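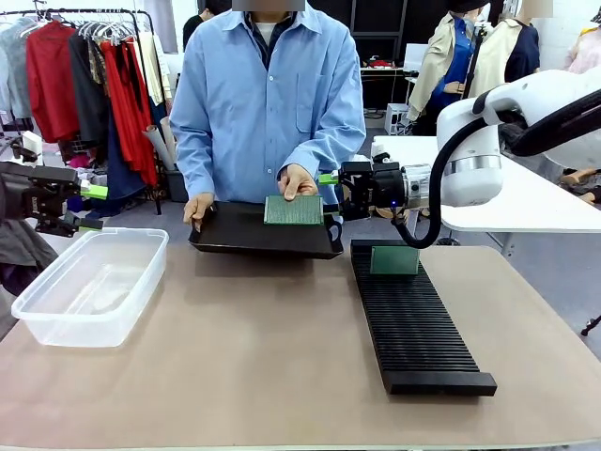
Inès wants the spare grippers in the first order, before the second rack, and after going over her notes again I think she's right. Margaux says fine, as long as we don't eat into the travel money for June.

December 20, 2025

Budget notes for the board handling cell, going to Sasedthorpe with the year-end papers. Writing it all down while I still have the whole thing in my head.

I'm really pleased with where this is. Two arms, black grippers, bright green fingertip pads, a tray for the perf boards and the long slotted rack to stand them up in. It's a small setup and it teaches us something every time we sit down with it. The question now is what to buy so that we can keep it going through the spring without begging parts from the other bench.

Fingertip pads. These are the cheap thing that decides everything else. Besel sells them in bags of 20, and I'd like 4 bags, so 80 pads. Margaux thought that was a lot! But the two arms get through them faster than the quote assumed, and I want enough to try a softer grade on one side and keep the present grade on the other. Same color if possible, they're easy to pick out against the black grippers.

Trays. Keep the black ones with raised edges. I looked at a flat carrier in the Picard list and it's lovely, nicely machined, but a board would slide right off it if whoever is holding it tips it a little. Handle loop is worth having too. Price for the lot came to 481 with delivery, and that's within what we set aside.

Rack. One more of the long black slotted type. Inès would put this off until we know the final board size. Fair. The slots suit the square boards with the light border, and if Patutau changes the outline we'd own a rack for nothing. So: ask Patutau first, order second. Note to self, ask for the thickness too, last time we only got length and width.

Grippers. One spare per side. This is the big line and I had it at the bottom of the list, which was silly. Lead time is the longest of anything here. Moved to the top.

Cable management. The loop at the joint on the right arm needs a proper clip or a guide. Tiny money, put it under consumables. I also want to price sleeves for both sides, the gray fabric kind, and see if there's a washable one.

Bins. Clear open-topped plastic, same as on the table now. Any shop. I'll pick some up myself and put in the receipt.

Things I'm leaving out on purpose: a third arm (I want one! not this year), the bigger table, and the service contract, at least until Margaux has read the small print on it. She has a feeling the call-out terms changed.

Still open:
— Picard, does the quote hold into the new year?
— Besel, sample of the softer pad
— Patutau, outline and thickness
— who signs if Margaux is away

Inès, if you read this before I send it, add your gripper part numbers under here, I only have the old ones.

Sasedthorpe workshop notebook | Contact: Margaux Jacquet | Back to top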